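Ticket 817: Wrist camera on the left arm freezes partway through a recording
Opened by: Fereshteh Khosravi
Handled by: Soo-ah Bae
Area: Bollbridge shared workshop, two-arm table
Status: Open, waiting on a cable

Fereshteh, first message

Hi Soo-ah, and sorry in advance for the long note, I wanted to get everything down while I still remember it. I've been using the two-arm table in the evenings to get it to pick the orange piece out of the tray and put it on the green plate, which is as far as my ambitions go for February. Moving the arms by hand control is going beautifully. What isn't going well is the recording. Puton starts up fine, all the camera windows come up, and then at some point the left wrist window just stops. No error, no beep, the picture simply sits there while the arm carries on moving. If I quit Puton and start it again the window comes back as if nothing had happened.

Last night I kept one full log. The other cameras each wrote 564 frames and the left wrist camera wrote 126. The file saves without complaint, so if I hadn't looked I would have gone on collecting useless runs all evening (I did, in fact, do this the evening before).

What I've tried so far:
Restarted Puton. Works for a while, then the same.
Restarted the computer. Same.
Closed the browser, in case it was eating memory. Same.
Asked the arm nicely. Same!

Soo-ah, reply

Hi Fereshteh, thank you for the frame counts, they save me a lot of guessing. Before we blame Puton I'd like to rule out the wiring. Could you do these in order, and write down what you see after each one?

1. Leave both arms parked and let it record for 12 minutes without touching anything.
2. Same thing again, but move only the left arm, slowly, and keep the elbow fairly high.
3. Now reach across toward the middle of the table the way you do for the tray.
4. Swap the two wrist cameras at the Skaltovby hub, so left goes into the right's port and the other way around, and repeat step 3.

Please power the arms down before you unplug anything at the hub, and keep a hand under the left arm when you do it — it sags when the motors let go and I'd hate for it to land on your plant.

Fereshteh, 9:40 p.m.

Done, and I made tea in between, so this was a pleasant evening as troubleshooting goes. Step 1, no freeze at all. Step 2, no freeze. Step 3, frozen on the second reach. Step 4, still the left wrist camera, even on the other port. So I suppose the hub is off the hook, and I take back what I said about it in the kitchen.

One more thing I noticed, and it may be nothing. When it froze, the left arm was stretched out and I was just starting to turn the gripper. I tried the same turn with the arm pulled back and it was perfectly happy.

Soo-ah, reply

That's very useful and I don't think it's nothing. The fault follows the camera and it follows the reach, which sounds to me like the cable being tugged at the connector when the wrist turns. It could also be a tired connector, and the cure would be much the same. Puton ought to shout when a camera goes quiet, and I've put that down as a separate request.

Wrist
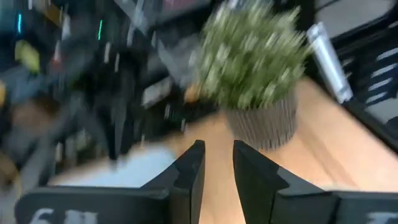 Down at table height

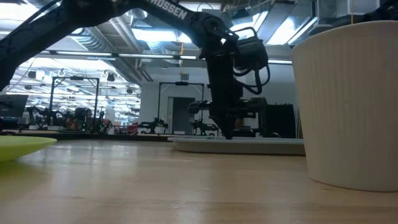

Whole table

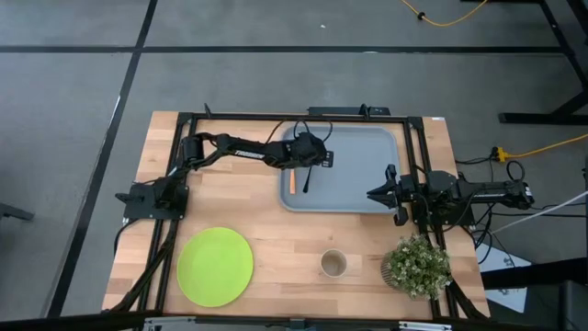

For tonight, please undo the first cable clip back from the left wrist (the little gray Zacharopoulos ones, they open if you pinch the sides) and give the camera lead a bit more slack before you close it again. You want enough to turn the gripper all the way both directions with the arm at full reach and never see the plug pull straight. Don't leave so much that it can catch on the rim of the tray. Then do step 3 again.

I've asked for a longer lead with an angled plug and I'll fit it myself when it comes in, so there's no need to go shopping. Leave the two wrist cameras swapped for now. It does no harm, but label your recordings, because Puton will call the left one right until we change them back.

Fereshteh, 11:15 p.m.

Slack added. Two runs so far with no freeze, both at full reach. The second one I turned the wrist much more than I'd ever need to, and I moved the plant over first, just in case. I'm going to do a few more tomorrow before I believe it. Could you leave the ticket open until the new lead is on? And do you want the bad recordings kept, or may I clear them off the shared drive?

Soo-ah, reply

Keep one bad one for me, the run with the 126 frames, and delete the rest. Ticket stays open.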